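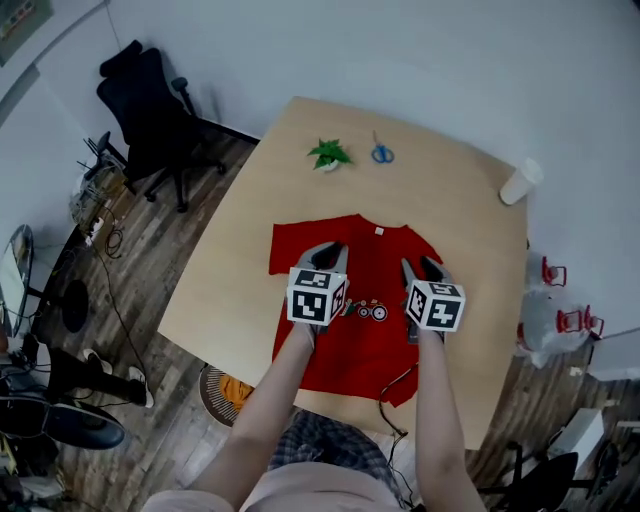
Hand grippers on, red tractor shirt next in line.

Hello from the folding table! Ruxandra asked me to write the newsletter bit this month because I'm the one who has been complaining the loudest about T-shirts, and I suppose that's fair.

So, for anyone who hasn't wandered over to our end of the building lately: we've been teaching by hand since December. You put a gripper over each hand, you fold the shirt the way you'd like the robot to fold it, and the markers on the white cubes tell the software where your hands went. Then you shake the shirt out and do it again. And again! Our goal for the Favmont folding set is 2,000 good folds, and as I write this we have 697 in the bag, so there's plenty left for anyone who feels like joining in (hint, hint).

The first thing I learned is that I fold with my fingertips and had no idea. With the grippers you get one pinch per hand and that's your lot. My first morning I kept trying to smooth the hem with a thumb I couldn't use, and Mohit, at the next table, laughed so hard he spoiled his own take. Sorry, Mohit. We both had to start over.

The second thing is how much the cubes matter. If you roll your wrist too far, or cross one arm over the other, the markers get hidden and the tracking jumps. Poonam went through my early folds and threw out 14 of them in one afternoon, all for the same bad habit: I was bringing the sleeve in with my right hand passing under my left. She was very nice about it. Now I move one side, stop, then move the other, and it feels like folding underwater, but she's keeping nearly everything.

A few people have asked why we don't just drive the arms from the remote station, as we did for the Skesent cups. We still do for some jobs, and Ewurabena is much better at it than I am (she can stack a set while holding a conversation). For cloth, though, I find the hand grippers a lot quicker, and my shoulders are happier at the end of the day. Minoru wants around 200 remote folds anyway so he can compare the two, and he's looking for drivers who haven't done shirts before.

If you'd like a turn, come by after lunch and ask for me or Poonam. Wear short sleeves if you can, as cuffs do catch. We'd also love more kids' shirts with big prints on the front, long sleeves especially, and anything stretchy. Please wash them first, and put your name on the label if you want them back.

Next month we start on towels. I've been told towels are easy. We'll see!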